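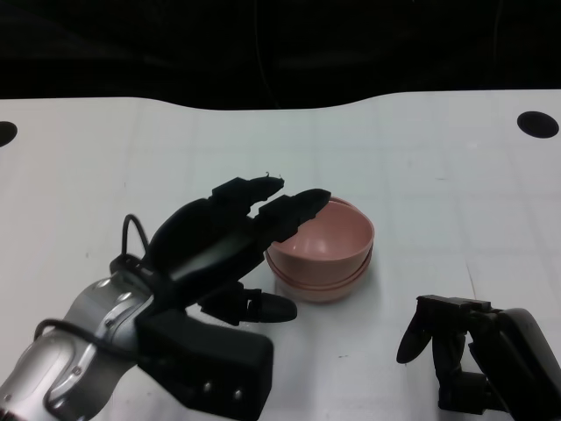 Two hands and a stack of pink bowls on the practice table.

Robotics club: bowls, cables and a date in June

The Kurkatetti student robotics club has moved on to its second task of the school year. The first was pushing a block across a table to a marked line. The new one is separating stacked bowls and setting them down side by side, using two robot hands that work together.

The task comes from the rules for the Waludport student meet, which takes place in June. Each team gets a stack of bowls at the center of a white table. One hand has to hold the stack steady while the other lifts the top bowl away. A bowl that lands upside down earns half credit. A bowl that leaves the table earns nothing, and the team may not reach in to put it back.

Members chose this event over the line-following race, which the club entered last year. The vote was close. Several of the younger members wanted to race again and they will run a small race at the end-of-year open house instead.

How the practice works

The hands are operated by a student wearing a pair of sensor gloves. When the student closes a finger, the matching robot finger closes a moment later. A second student watches the view from the head camera on a screen and calls out what the operator can't judge well, mainly how far a fingertip is from a rim. A third keeps the log. Roles change after every ten tries so that everyone gets time in the gloves.

Each try is recorded. The recordings are then used to train a program that is supposed to do the same job without a person in the gloves. At the last count the club had 1,307 tries saved, and the goal is 2,000 before the team stops collecting and spends its time on training and testing. Failed tries are kept in a separate folder. The programming group asked for this in the fall, and the folder has been useful for finding out where things go wrong.

Most failures are of the same kind. The rims sit close together when bowls are stacked, and a finger that goes in a little too low catches both of them. Then the whole stack comes up. The operators have tried coming in from the side, coming in from above, and tilting the top bowl before lifting. Tilting has given the best results so far. It is slower, but the rules allow four minutes per stack and time has not been a problem in practice.

The thumb is the other difficulty. It is thick compared with the gap it needs to fit into, and new operators tend to forget where it is while they are watching the other fingers. The log now has a column for "thumb," filled in with a check mark whenever the thumb touched something it shouldn't have.

Work on the hardware

The hardware group spent two meetings on cables. A loop that hangs too free can snag, and one that is tied too tight pulls at the wrist when the hand turns. The group settled on a length and wrote it on the inside of the cabinet door. Please do not retie the cables without checking there first.

The group also went over the screws on both wrists and arms and has made this part of the setup list. The list is taped to the side of the Koyama cart and takes nearly ten minutes to get through. Anyone who arrives early is welcome to start on it.

Fingertip covers are still undecided. The rules allow a soft cover as long as it can be removed for inspection. Two materials have been tried on a spare finger. One gripped well but left marks on the table, and the other slid off. A third sample is on order.

Software

The programming group has finished moving the club's code into Grundix, the shared project folder that all the groups now use. Old copies on personal laptops should be deleted. If you have changes that never made it into the shared copy, bring them to the next meeting and they will be looked at together.

The first trained version of the program was tested at the start of the month. It separated the bowls in 9 of 44 runs. The group expected a low number, as this version was trained on only the earliest recordings, many of them made by people using the gloves for the first time. A second version will be trained over the break and tested under the same conditions – same table, same bowls, same starting position for the hands.

Joining and helping

The club is open to all students in grades 9 through 12. No experience is needed. New members usually begin with the log and move to the gloves after a few meetings. Long sleeves should be rolled up before putting the gloves on, and food and drinks stay in the hallway.

Permission forms for the Waludport trip are due at the front office by 16 March 2026. The form covers the bus and lunch. Students who want to come along to watch need to turn in the same form, with the box for "spectator" marked.

The club could also use plastic bowls in matching sets. Any color is fine, but they must stack and they should not be cracked. A box for them is outside the robotics room.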